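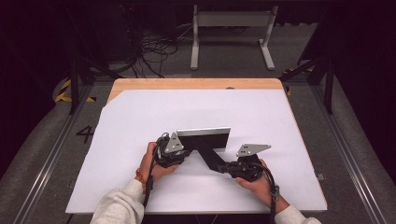 From: Paavo Kettunen
To: Satholm Fixers list
Subject: Re: [fixers] what do you put under shiny stuff?

Hi Csenge and all,

Csenge Pintér wrote:
> I have the kitchen table to myself until 4 and a pile of things
> to go over before our June swap. Last time I worked on an old
> towel and lost a screw in it, then found it with my foot. What
> do the rest of you put down? And what do you wipe black glossy
> panels with? Mine look worse every time I touch them.
> Csenge

Paper! A big sheet of plain white paper, the biggest you can get, and forget about the towel. I went through towels, a yoga mat and a silicone baking sheet before I came round to it. The paper wins for me on small parts, because anything dark that drops on it stands out right away, and I can scribble next to a part where it came from. I do that with every screw now, after a bad evening with a radio that went back together with 2 left over.

It does slide on a wood table. Young-sook Do (she ran the sessions at Nutolley when I lived there) used to tape the corners down, and I've stuck with that. Painter's tape, though, because I once used packing tape and took a strip of finish off my mother-in-law's sideboard. She still brings it up.

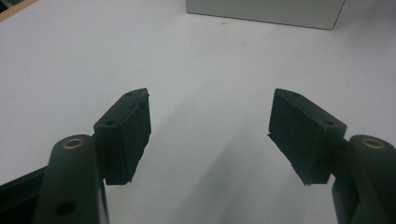 Get a sheet bigger than you think you need, too. I used to cut mine to the size of the thing I was working on, and then of course the tools ended up on the bare wood and so did half the parts. My last roll was 26 inches wide and nearly 70 feet long and it lasted me through the winter, including one birthday party where it got used for the tablecloth. Wrapping paper turned over works fine if it's white on the back and doesn't have that waxy feel.

If the thing is heavy at one end and has a long bar hanging off it, lay the bar down first and let the plate come after. I used to do it the other way and the bar would swing around and knock whatever was next to it off the table. Ask me about the coffee.

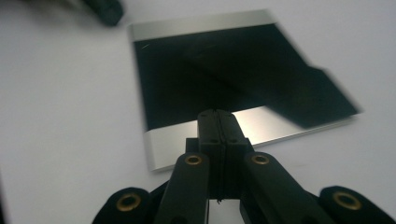

Wiping is where I'm less sure of myself, so take this part as one person's habits. I use a dry microfiber cloth, a clean one, and if that doesn't do it I breathe on the panel and go again. The square plate on my table has the same trouble as yours – the black middle is so glossy that it shows smudges and streaks wherever the light hits it. It has silver strips along two opposite sides, so I try to hold it by those and keep my thumbs off the black. Xuelian swears by Cui spray on a cloth, and hers do look good, but I haven't tried it and I'd start on a corner.

I have half a roll of paper left if you want some before the swap. Just tell me how much and I'll bring it over.

Paavo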